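The save format in Plunow changed with the August patch, and the old companion mod no longer reads it. I spent an evening working out why my dog, Clumer, came back with no skills after the update. Notes follow, mostly for my own use.

Each companion used to be one record with a fixed size of 142 bytes. Loyalty was stored as a plain number from 0 to 1000, and the skill list came right after it. The patch moved the skill list to a separate block at the end of the file. A save written by the old version gets converted once, on first load. If the companion is parked in the kennel at that point, the converter skips the list and writes an empty one.
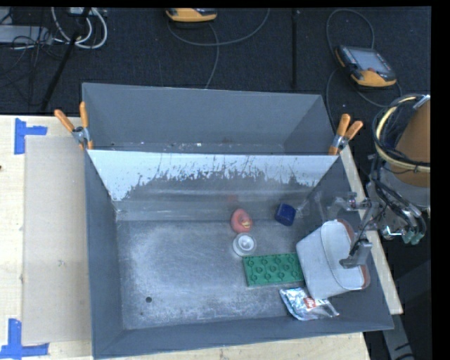 Eliécer Apaza wrote in to say that the same thing happens to companions out on a fetch quest, and that loyalty survives in both cases. His dog came through at 892 with zero skills.

That matches my file. The fix is dull:

1. Restore the backup save from before the patch.
2. In the old version, take the companion out of the kennel and end any fetch quest.
3. Save in a new slot, update, and load that slot first.

I ran this 3 times with the same result. Autosaves should be off during step 3, or the game may load the wrong slot. I have not tested it with the horse, and the Nusivley map pack uses its own kennel code, so treat that one as a separate problem.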